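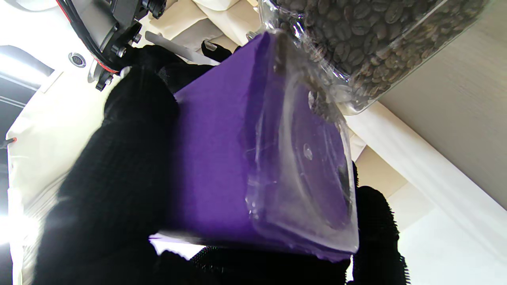 November, after lunch

Notes on the bean canister, for me and for Kaja, who will continue with it when I am away.

We want one closed container for the dark roast, to replace the paper bags in the cupboard. The paper bags from Grajales are nice, but the fold opens again and the cupboard smells of coffee up to the top shelf. The canister is clear plastic, so one can see the beans through the wall without opening. I filled it up high today. The dark roast is quite oily to the fingers, and I expect it will leave a film on the inside. We should look at that when it is empty again.

Filling: I poured from the bag through a folded sheet of baking paper. The first time I was too quick and many beans went behind the kettle. It is better to stop when the canister is half full, knock it softly on a towel and then pour the rest. The beans go down more than I thought.

The full weight I did not measure well. The small scale in the kitchen goes only to 1000 g and it showed an error with the canister on it, so please use the Skarken scale from the workshop shelf. The empty weight is written on the tape inside the cupboard door. Tomoyo says I must subtract the lid also, and she is right, I forgot this.

The clear end piece has some light scuffs. I do not know if they are from washing or from the shelf. They do not matter for the coffee, but please do not use the green side of the sponge. There is also the small raised nub in the middle. I tried to stand the canister on this end, next to the Ristix jar, and I did not like how it stood. For now it lies on its side on the folded towel.

The purple block stays together with the canister, please do not put it back in the drawer with the other blocks. I was looking for it this morning for a long time and found it under the tea towels.

Smell test: we leave the canister closed for two days and then open the cupboard in the morning, before somebody makes coffee. Kaja, write only "yes", "no" or "a little". Last time we wrote long sentences and could not compare them.

Still open:
- ask Stestby if they sell the lid ring alone
- wash the old tin, it smells of cinnamon
- new towel for the shelf, the present one has a hole

16:20. Cupboard closed, paper bags moved to the box by the window. Tomoyo took the last open one home.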